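Weekend Bookkeeper and Ticket Desk Assistant
Osteck Community Theater
Part time, 18 hours a week

Osteck Community Theater is looking for a part-time assistant to split time between the ticket desk and the back office. The job starts in October and runs through the end of the season, with a chance of renewal.

You will open the desk at 10 on Saturday mornings, sell and reprint tickets, answer the phone and balance the cash drawer at close. The rest of your hours are office work – entering invoices, matching card payments and keeping the subscriber list up to date. The list has 2000 names on it and many of the addresses are old.

What we need from you
At least one year of cash handling or bookkeeping work
Good spreadsheet skills
A clear phone voice
Able to work two evenings a week during a run

Spanish or Vietnamese is a plus. You do not need a theater background. Training is paid and takes place over your first two weeks with Hòa Giáp, who runs the front of house.

Pay is hourly and depends on experience. Staff get two free seats for each production and free parking in the Daher Street lot after 5 p.m.

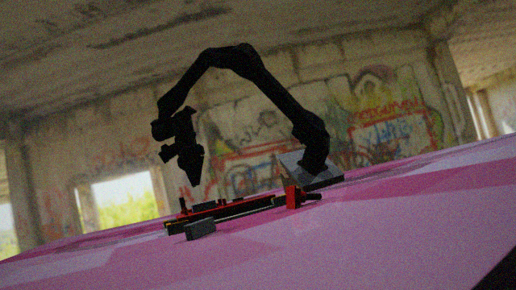 Interviews will be held at the theater and last 40 minutes. Part of that time is a short exercise with a sample cash report. Bring a photo ID and the names of two references, one of them from a recent job.

To apply, send a resume and a short cover letter to Keerthana Rajan, office manager, or leave them at the ticket desk in an envelope marked "Assistant". Please list any evenings you can't work – we set the schedule a month ahead.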